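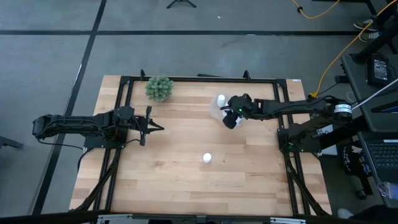
Week 7 is the bottle week, which means it's also the week I get to talk about my favorite failure in this whole course: the grip that reports success and isn't one. We ran into it on the Kemby bench back in April, and I've been rewriting these notes ever since. The setup is the two-arm table you already know, with one arm on each side and a clear plastic bottle lying down on the wood. Look at where the fingertip meets the bottle. It's pressing on the body, and the little green light on the wrist is on, and if all you had was that light you'd probably log the whole thing as fine and go get coffee (I did, more than once!).

So what does the light tell you? On our wrists, green means the gripper is powered and has no active fault. That's it. It doesn't know what a bottle is. It doesn't know whether the fingers are around something or just leaning on it. I'd like you to write that in the margin in big letters, because on last year's final 18 people wrote that green means "object held," and I had to mark every one of them wrong.

What went wrong in April

The controller decided it had a grasp whenever finger force went above a threshold and finger motion stopped. Sounds reasonable, right? But a finger pushing down on a bottle that's lying on a hard table also makes force go up and motion stop. The test can't tell squeezing from pushing. In run 523 the arm pressed, got its "grasp," and went straight on to the lift. The bottle shot out sideways, the arm rose with nothing in it, and then the second arm came in to meet a bottle that wasn't there. The two grippers touched. No damage that time, only a nasty click and me jumping for the stop button.

Run 617 was worse. Same false grasp, but the bottle stayed pinned, and the controller kept adding force since it thought the object was slipping. The shoulder joint tripped on overcurrent and the arm sagged onto the table. An arm that loses power doesn't freeze in place like in the movies, it drops! Keep that in mind before you put your hands under one.

What we changed

We borrowed the fix from the Nirkdale code and then fiddled with it for weeks. A grasp now needs force on both fingers, in opposite directions, plus a finger gap that makes sense for the object. After that there's a tiny test lift, and if the load doesn't change, the arm backs off and stops. The second arm stays parked until the first one passes that check. There's also a hard cap on downward force, set outside the grasp code so a bug in one can't switch off the other.

For lab

Read the Dultden chapter on contact sensing before you come (skip the math at the end, we'll do it on the board). Bring one way to fool the new check. Soft things are a good place to start, and so are loose parts like bottle caps.

If an arm sags, hit the stop first, then call me over. Please don't try to catch it.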